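Moving the desk to the back room

October 24, 2024

I have worked from home since the February before last, and for all of that time my desk was in the front room, under the window that looks on to Gretgate. I liked it there to begin with. I could see the post arrive and the light was good until the middle of the afternoon. But the 91 bus stops almost outside, and when it waits there with its engine running the glass hums. I stopped hearing it myself after a few weeks. People on calls did not.

So this month I moved everything to the back room, which had been used for boxes, the ironing board and a chair that needed a new seat. It took two weekends. The first went on emptying the room and the second on painting it.

The walls are now grey. I bought the paint from Mancuso, the hardware shop at the bottom of the hill, and they mixed it while I waited. One tin would have done the room if I had put on a first coat of something cheaper, but I didn't, and I had to go back for another. The old colour was a strong yellow and it came through the first coat in patches above the skirting. The second coat covered it. If you are painting over yellow, buy the undercoat.

The bigger question was the desk. My old one was a dining table with the flaps down. It was the wrong height by a small amount, enough that my shoulders hurt by Thursday most weeks. I had put up with it for a long time on the grounds that it was free. A new one from Clastus was £300, including delivery to the door but not up the stairs. I looked at second-hand ones for a while, but most were either too deep for the room or too far away to collect without hiring a van.

The Clastus desk comes in two boxes. The legs are simple. The top is heavy, and the instructions say it needs a second person, which is right. I got it up the stairs one step at a time, resting it on a folded blanket, and would not do it that way again. Once it was in the room the assembly took an evening. One of the bolts had a poor thread and I replaced it with one from a jar in the shed.

I chose the dark grey top over the pale one. It shows dust more than I expected and I wipe it down most mornings. It doesn't throw light back at me, though, and the pale dining table used to do that all summer. The mouse pad is darker still, and I have kept the rest of the desk as bare as I can.
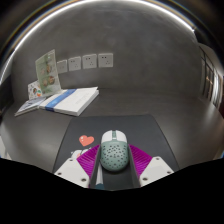

The green and white mouse on its pad, with the new wall behind.

The cables were a nuisance. There is only one double socket in the back room, and it is on the far side from where the desk had to go. For the first few days I had an extension lead running across the floor and I caught my foot in it twice. It now goes round the edge of the room, clipped to the top of the skirting, and comes up behind the desk leg. The clips were left over from putting up the outside lights. I painted them grey with what was left in the tin and you have to look for them.

The internet signal was worse than I thought it would be. The router is in the hall and there is a chimney breast in the way. I tried moving it to the top of the bookcase, which helped a little, and then to the landing, which helped a lot but looks untidy. It is on the landing for now.

As for the light, the back room faces north and is dim by four o'clock at this time of year. I have the old lamp from the bedroom, and it does the job, but it is too tall and I can see the bulb when I sit back. I'll look for something lower at the Fludmont market next time I'm there. They usually have a stall with lamps on it, though half of them need rewiring.

The room is much quieter. I can hear next door's washing machine and the pigeons on the extension roof, and that is most of it. I had a long call on Monday and didn't need to mute myself once.

The front room has its table back in the middle with the flaps up. I had forgotten how much space it takes. We have eaten at it four nights out of the last six, where before we were eating off our knees.

Still to do: the blind, a shelf for the folders, and the chair with no seat, which is now on the landing next to the router.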